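Workshop > Robots > Good practice around the arms

Shared 18 times | 4 comments

Ground rules for working next to a robot station

Most of the trouble we have had at Suralia came from things left lying about. Zane Priedītis wrote the first version of these rules in June and the rest of us have added to them.

Before you start

Know where the stop button is and check that you can reach it from where you stand. Tell the others at the station before the motors go live. Roll up loose sleeves and take off lanyards.

Keep tools out of the arm's reach. A chair or a side table will do for a short job, but put them away when you finish. Cases stay closed between uses.

Floor markings are there to be followed. Yellow-and-black stripes mean a corner or an edge you can walk into. Don't park carts on the crosswalk.
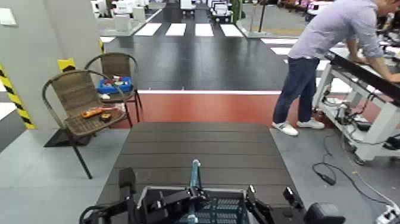
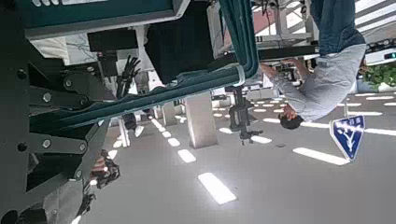
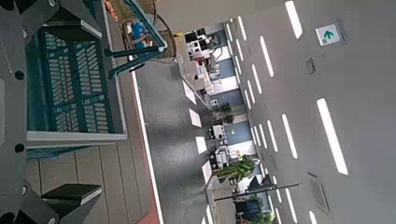
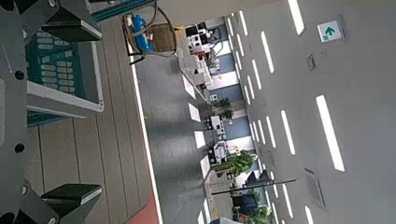
Cables and power

Run cables behind the bench where you can. If one has to cross the floor, tape it down along its whole length or put a cover over it. Power strips go where a foot won't find them, and never one plugged into another.

Leave slack at every joint. Move the arm slowly through its full range by hand, with the power off, and watch the cable the whole way. If it goes tight anywhere, clip it again.

Grippers

1. Wipe the fingers with a dry cloth at the start of each shift.
2. Check the bolts on the plates. Mark each one with a paint pen once it is tight, so a turned bolt shows.
3. Keep your hands away from the fingers while the power is on, even if the arm is still.
4. Run new routines at slow speed for 2 full cycles before going faster.

Trays and crates

Set the crate square to the table edge and take out anything the routine doesn't need. Small parts that fall through the holes should be picked up before the next run.

End of the day

Park the arm low, cut the power, and write any fault in the station log. "Acting funny" is no use to the next person. Write which joint and what it did.

2 people found this useful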